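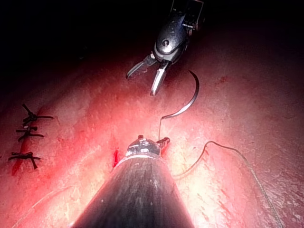 Maltgate Surgical Skills Center
Suturing Practice Group
Minutes of the meeting held 18 March 2024, Pereyra Room

Present: the chair, the course lead, the supplies coordinator, two instructors from the suturing course, the representative of the second-year trainees, and the secretary.
Apologies: the instructor for wound closure; the representative of the Esov site.

1. Minutes of the previous meeting
The minutes were accepted with one correction. Under item 4, "needle count at the end of each day" should read "needle count at the end of each session."

2. Matters arising
The replacement lids for the tissue trays have been received. Two do not fit the older trays and will be returned.
The request for a second sink in the preparation area remains with the building office. No reply has been received. The secretary will write again.

3. Needles and thread
The supplies coordinator reported that 600 curved needles with attached thread remained in the store at the last check. The course used 500 in the previous term. The group agreed that the present stock will cover the coming term and that the next order should be placed in May.

The trainee representative asked whether straight needles could be made available for skin closure practice. The course lead replied that the exercises are written for curved needles and that any change would require new instruction sheets. The request was noted and will be looked at when the sheets are next revised.

There was discussion of thread color. Dark thread is easy to follow against red tissue, and the instructors wished to keep it for all beginner sessions. A pale thread was tried in one session of the knot tying class and trainees reported losing sight of the short end. Agreed: dark thread only, until further notice.

4. Handling of the needle between stitches
An instructor raised the matter of needles being set down on the tissue. Practice differs between the two teaching groups. One group teaches that the needle may rest on the surface for a moment while the trainee changes grip. The other asks that it be held at all times.

It was agreed that both groups will follow one rule. The needle may be laid down provided that it stays in full view, and the thread should be left in an open loop to one side. A needle should never be set down under a fold of tissue or beneath another instrument. Before picking it up again, the trainee should look for the point, then for the end where the thread is attached.

The course lead will add a paragraph on this to the handbook. The instructors asked that it be kept short – the present section on needle handling already runs to three pages.

5. Tissue
The new supplier, Dromix, has delivered on time for each session this term. Quality has been even, although two portions in the last delivery were thinner than ordered and tore under the first stitch. The supplies coordinator has raised this with the supplier and expects a credit.

The group reviewed the practice of keeping the tissue moist. Sessions longer than an hour have been a difficulty, with surfaces drying toward the end of the second exercise. Agreed that instructors will rewet the tissue at the break, using saline from the side bench, and will blot standing liquid before work continues.

6. Budget
The sum of 4000 dollars set aside for consumables was confirmed. The chair asked that spending on thread be listed apart from spending on needles where the two are bought separately.

7. Group size
The limit of 12 trainees per session was discussed. The trainee representative reported that there is a waiting list. The instructors did not support a larger group, as stitch spacing and bite depth have to be checked individually. The limit stands. A further evening session will be considered if an instructor can be found.

8. Any other business
The sharps container near the door is to be moved to the end of the bench.
The wall chart of knots is out of date and will be taken down.

Actions
Secretary: write to the building office regarding the sink.
Supplies coordinator: return lids; follow up the tissue credit; prepare the May order.
Course lead: handbook paragraph on setting down the needle.
Instructors: move the sharps container; remove the wall chart.

The date of the next meeting will be circulated by the secretary.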